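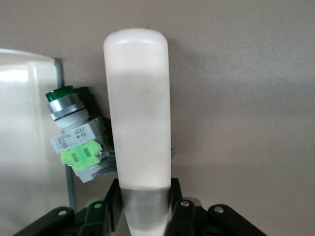
White frosted cylinder, with the green push button to its left.

Home Newsletter Back Issues Workshop Notes Contact

Trarnside Workshop Newsletter
Oct 10, 2021

Bench cleaning: brush, pan and bin

The table procedure was revised in September and now applies to every covered table in the Singhal room. The previous version allowed debris to be brushed over the edge and collected from the floor. That is withdrawn. All material is to be picked up on the table surface, in a dustpan, and sorted before anything is thrown out.

The main difficulty is the cover. A soft cover protects the top but does not lie flat, and a wrinkle will hold small parts and grit that a brush passes over. Pull the cover toward the near edge before starting and smooth out the area to be swept. Wrinkles at the far edge can stay if nothing has collected in them. Do not tape the cover down. Tape residue collects dust and was the subject of most of the complaints logged under the old procedure.

Set the pan down first, lip flat on the cover and facing the brush. Sweep in short strokes toward the lip. Long strokes throw light material past the pan, and cylindrical parts tend to roll around the side of it. For those, bring the pan to the part and use the brush only to stop it. Bristles should touch the cover along their full width with no more pressure than is needed to bend the tips. Upright containers may stay on the table during sweeping if they are capped. Open ones are moved first.

Anything larger than a screw is taken out of the pan by hand and checked before the rest is tipped away. The second photo has a dark cylindrical item with a faint marking lying near the back of the pan, and an item of that size should never reach the waste.

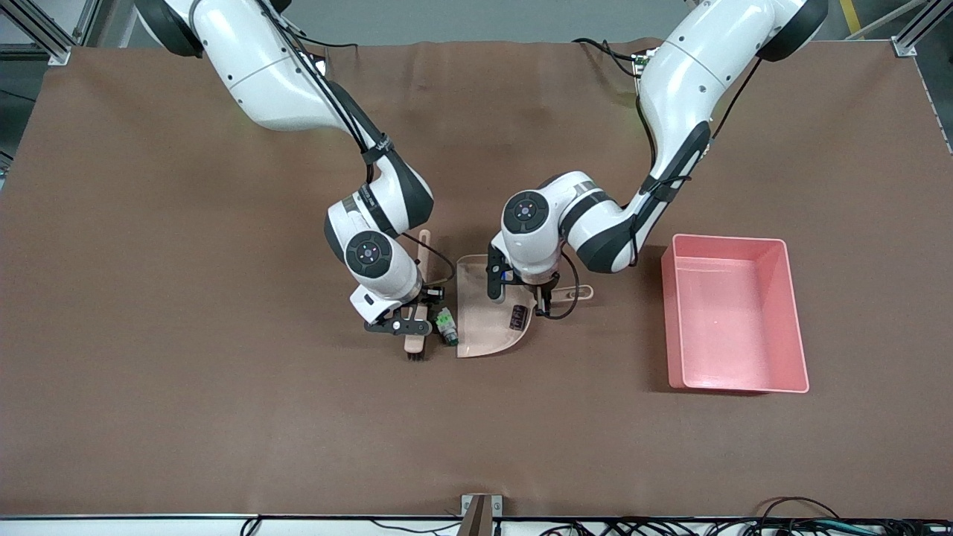 Bins

The shallow pink bin is for recovered parts only. It starts each session empty and stands to one side of the table, clear of the sweeping area. Dust and offcuts go to the gray waste drum by the door. If a part cannot be identified, put it in the pink bin with a slip giving the table number. Unclaimed parts are held for 30 days and then moved to the Misov cabinet, drawer 4.

Brushes and pans

Tap the brush out over the waste drum after use and hang it by the handle. A brush left standing on its bristles takes a permanent bend and then leaves a strip unswept on each stroke. Pans with a hole in the handle go on the same rail. Wipe the lip before hanging; dried adhesive on it will lift the pan off the cover and let fine dust underneath.

Replacement brushes are on order from Mavska under stores code 248. Until they arrive, worn brushes stay in use and should be reported to stores, extension 31.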